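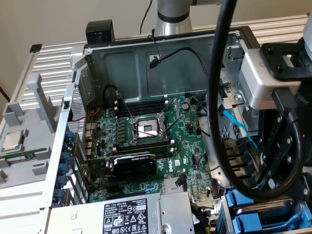
5.3 Recording a demonstration by hand guiding

This section applies to the Plarkodo teaching package, release 2 and later. Complete the tool calibration in 5.2 before you start. For remote control with the Clombridge handset, go to 5.4.

Preparing the cell

1. Disconnect the computer from line power and lay the chassis on its side with the motherboard facing up. Remove the side panel.

2. Set the parts tray beside the chassis, within reach of the arm. Processor and memory module go in separate pockets.

3. Open the socket frame and raise the lever arms. The arm does not operate the levers in this release.

4. Move loose cables away from the socket and the memory slots. Check that the arm cable has enough slack to follow the wrist through the whole task.

CAUTION: The socket contacts bend easily. Do not let the fingers or a part pass over the open socket at a height of less than 4 mm except during the final placement.

Recording

5. On the pendant, select Teach > Hand Guide > New. Enter a task name. Names are case sensitive.

6. Press and hold the enable switch. The joints release and the arm can be moved by hand. Hold the arm above the gripper, never by the fingers.

7. Guide the fingers to the first part in the tray and press Close. Wait for the grip signal.

8. Lift the part straight up, carry it over the chassis, and lower it to the target. Slow down near the target – the recorder stores a point every 200 ms, and fast motion leaves gaps in the path.

9. Press Open, back the fingers away along the approach line, and release the enable switch. The recording closes automatically.

10. Repeat steps 5 to 9 from a different start pose. Four demonstrations of each task are recommended; the Miyazaki planner will not build a task from fewer than two.

NOTE: A single recording can hold up to 520 points. If the pendant shows BUFFER FULL, split the task into a pick and a place and record them separately.

NOTE: Small corrections during the approach are acceptable. If a part is dropped, or if the arm touches the chassis, delete the recording and start again.

Checking the recording

11. Return the parts to the tray and select Replay > Dry Run. The arm follows the path at reduced speed with the gripper open.

12. Watch the clearance at the drive bays and the power supply. If the path comes too close, add a via point (see 5.6).

13. Select Save to Kavthorpe to copy the task to the cell controller. Unsaved recordings are lost when the pendant is switched off.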